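Chapter 4
When a Part of the Work Goes to the Machine

What you will study in this chapter

After reading this chapter you should be able to explain the difference between a job and a task. You should also be able to describe how the duties of operators, fitters and supervisors move when one station of a line is automated, and to read a simple task list and mark in it what has changed. Section 4.5 asks you to prepare such a list for a workplace that you know yourself. Please choose this workplace now and keep it in mind while you read.

Words used in this chapter: task, job, station, cell, gripper, fixture, cycle, stoppage, handover, retraining.

4.1 A factory in Vovthorpe

In the previous chapter we looked at automation from the side of the owner, who asks what a machine costs and when it has paid for itself. In the present chapter we go to the other side of the door and ask what happens to the people who were already working there.

We take one company and stay with it until the end of the chapter. Fadari assembles small electrical devices in the town of Vovthorpe. Its best-known product is the Clonia, a control unit for heating and ventilation in schools and offices. The assembly hall has 48 employees. Most of them have learned their work at the bench, from the person sitting next to them, and some of them have never written an application letter in their life.

A Clonia unit is not difficult to understand. It has a lower housing, a board, a cover and four screws. In the old way of working, one operator took the lower housing from a tray, pressed it into a fixture, laid the board in it, put the cover on and passed the unit to the screwing station. When the screws were in, another operator pressed every button and looked whether the unit answered. A line produced 400 units in one shift, if all parts were delivered in time.

In October the management informed the hall that two stations of the first line would be automated. The stations were the placing of the housing and the pressing of the buttons. The information was given in a meeting that lasted a quarter of an hour, at the end of the shift, when many people already had their coats on. We mention this because it had an influence on everything that followed. The people went home with one sentence in their heads, "the robot is coming", and with no sentence about themselves.

4.2 Jobs and tasks

It is common to say that a robot takes a job. For our study this expression is too large. A job is made of tasks, and the tasks are of very different kinds. Some of them are written in the instruction which hangs above the bench. Others are not written anywhere and are still done every day.

Before the first station was changed, the production planner at Fadari and two operators made a list of everything that was done on the first line during one week. They wrote down 81 tasks. The official instruction had contained far fewer. Among the tasks that were missing from it were the following:

Turning a housing in the hand and putting it aside when the plastic looks dull.
Telling the store that the trays are nearly finished, before they are finished.
Wiping the fixture after the tea break.
Showing a new colleague how hard to press.
Hearing that the screwdriver is tired and asking for another one.

None of these takes much time. A planner who knows only the written instruction will remove the operator from the station and will believe that the picking and placing is all he has removed. After some days the bad housings arrive at the end of the line and the trays are empty at the wrong moment. Then it is usual to blame the machine, although the machine does what it was asked to do.

Task for the reader. Take the job of a cashier, a bus driver or a nurse at a reception desk. Write down the tasks which would stand in an official description. Then write the tasks that you have seen such a person do and that would not stand there. Compare the length of the two lists.

4.3 The station before and after

Let us now look at the placing station more closely. When it was manual, the operator could accept a tray that stood a little crooked. The hand finds the part anyway. A robot arm with a gripper of two fingers can also be made to find a crooked part, but this asks for cameras and a good deal of programming, and Fadari decided for the simpler way. The parts had to lie always in the same place. For this reason new trays were ordered, and the person who fills the trays suddenly had a more exact job than before. She was not working at the automated station at all, and her working day changed more than that of many others.

This is a point which students often overlook. Automation of one station makes demands on the stations before and after it. In the task list of Fadari, the column "changed" was longer than the column "removed".

The pressing station gave a different lesson. Pressing buttons for a whole shift is hard on the fingers and the wrist, and the operators were glad to be rid of it. But the same people had also been the ones who noticed a button that went down too softly. To keep this knowledge, the company asked them to decide which units were good and which were bad while the robot was being adjusted. They sat with the technician and judged unit after unit. It was the first time that somebody had asked them to explain what they felt under the finger, and they needed several attempts until they had words for it.

The operators gave the robot the name Marty. In many factories the machines get a name, and managers sometimes read this as a sign that the machine has been accepted. We advise some caution. At Fadari the name was used in friendly sentences and also in very unfriendly ones.

4.4 Learning the new work

Fadari planned 1640 hours of training for the first year, shared among all people in the hall. Office staff considered this to be generous. In the hall it was received with mixed feelings, and the reasons are worth knowing. A person who has done a task well for many years is an expert. On the first day of the course the same person is a beginner again, in front of younger colleagues. The wage may be the same, but the position in the group is not.

The course began with the words. An operator who must report a fault by telephone has to know whether the trouble is in the gripper, in the fixture or in the arm. After the words came the safe stopping and starting of the cell, and after this the moving of the arm by small steps. Programming came last and was voluntary.

Figures 4.1 and 4.2. Robot arm and gripper at a table with a grid of small holes. Computer renderings.
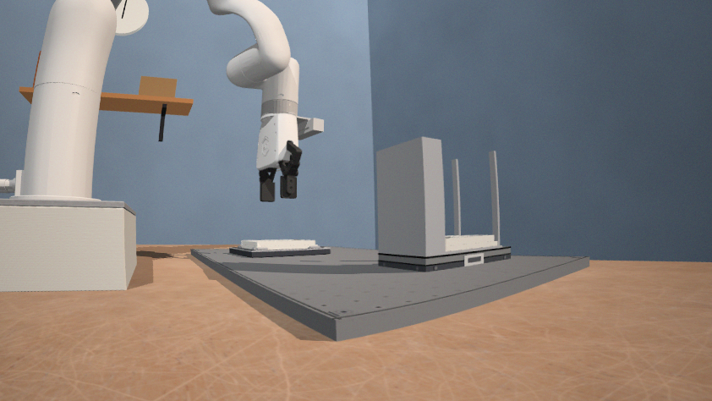
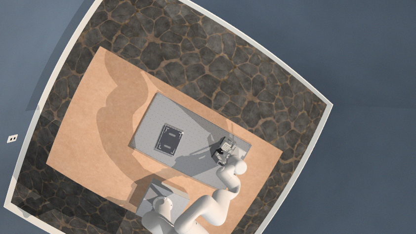
The teacher of the course made one rule which we find useful for other workplaces too. Whoever stopped the cell had to write two lines in the handover book: what was seen, and what was done. In the first weeks the lines were very short, often only "stopped, started again". Later they became longer, and the technicians began to read the book before they opened the computer. From the book they learned, for example, that many stoppages came shortly after a new tray, and the tray was then given a better edge.

The handover book also produced a conflict. Some operators feared that it would be used to count their mistakes. The supervisor promised that it would not, but a spoken promise was not enough for them, and in the end a sentence was printed on the inside of the cover which says who may read the book and for what purpose. When you study a change at a workplace, ask always for such papers. They show you where people had a worry, and how it was answered.

In the next section you will find the shortened task list of the first line, with the columns "removed", "changed" and "new". Read first only the column "new" and try to decide for each task whether it belongs to the operator, the fitter or the supervisor. At Fadari there was disagreement about four of them, and for one of the four, the cleaning of the gripper fingers, it has not been settled.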